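Holiday flat move-out and tidy: your questions

Last updated January. Ruth Horrocks looks after this page, so if something's wrong or missing, email her and she'll fix it when she gets a minute.

Do I have to take the pictures off the walls?

Only your own. Anything that was up when you arrived stays up. If you've shifted one, put it back on its original hook please, and don't add new hooks. We charge $27 per hole for patching and paint, which is what the painter charges us.

I took a frame down to clean behind it. Where do I put it?

Not flat on the floor, someone will step on it. Stand it upright against something solid, glass facing in if it's going to be there a while. Thin frames warp if you lean them at a silly angle for a whole season, so get it back up soon. Old sheet between frames if there's more than one.

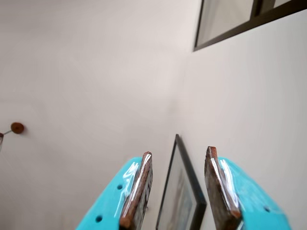

Black frame, pale wall. Thin frames like this mark easily, so soft cloth only.

What do I clean the wall with?

Damp microfibre, no product. If a scuff won't budge leave it and tell us. Magic erasers take the shine off and then we've got a patch to repaint — worse than the scuff.

Can I leave books behind?

Yes, within reason. Shelf in the Koyama flat is full, shelf in Farberg has room. Novels, cookbooks, bios, anything in English or French. No textbooks, no magazines, nothing that's been dropped in the bath.

What about board games?

Love them. Check the pieces are in there first. Ziplock bag for the cards and small bits, lid on, rubber band round the lot if the corners have split. If there's a piece missing write it on a sticky note inside the lid so the next family know before they set up the whole thing.

How should I stack them?

Biggest and heaviest at the bottom, always. Then the smaller boxes, then hardbacks, then the skinny paperbacks on top. Spines out so people can read the titles. Doesn't matter if one's upside down, we're not a libary.

Keep an eye on the lean. Books that stick out past the box underneath will start to slide, and then the whole pile goes over when someone pulls the one they want from the middle. If it's already tilting, take the top few off and start a second pile. Five minutes' work.
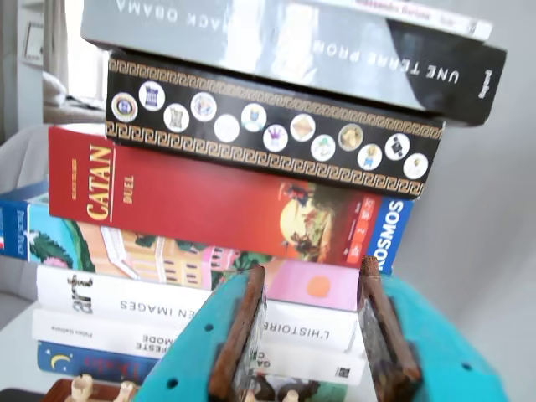

Two-player games go missing more than anything else, probably because the boxes fit in a carry-on. CATAN Duel is a popular one. If you've taken a game home by accident just post it back, no questions asked and we'll refund the postage.

Can I stack games on their sides like books?

You can, but the lids come off and everything ends up in the bottom of the cupboard. Flat is better. If you really are short of room, two rubber bands per box, one each way.

Do you supply boxes for packing?

Yes — Flurnard cartons, the small ones, flat-packed in the hall cupboard. Tape's on the same shelf. Please use the small ones for books even if a big one looks tempting. A big carton full of hardbacks can't be lifted safely and the movers will refuse it.

Who are the movers?

Flasovix, mostly. Their flat rate is $179 for a van and one person within town. Book direct with them, not through us. They cover breakages up to $800 but not on anything you packed yourself, so if you've got a frame with real glass let them wrap it.

How much do I need to do if I'm only staying the weekend?

Hardly anything. Rubbish out, dishes done, games back in their boxes, books off the floor. The cleaner does the rest.

What time do I have to be out?

10 am. Later if nobody's coming in that day but ask first, don't assume. Keys in the lockbox, scramble the numbers.

I found somebody else's book in the pile with a name in it. Does it go to lost property?

Have a look at the inside cover. If there's a phone number or email, send it to Ruth and she'll get in touch. If it's just a first name leave it where it is, it's probably been doing the rounds for years.

Can I borrow a book and finish it at home?

Go on then. Swap it for one of yours.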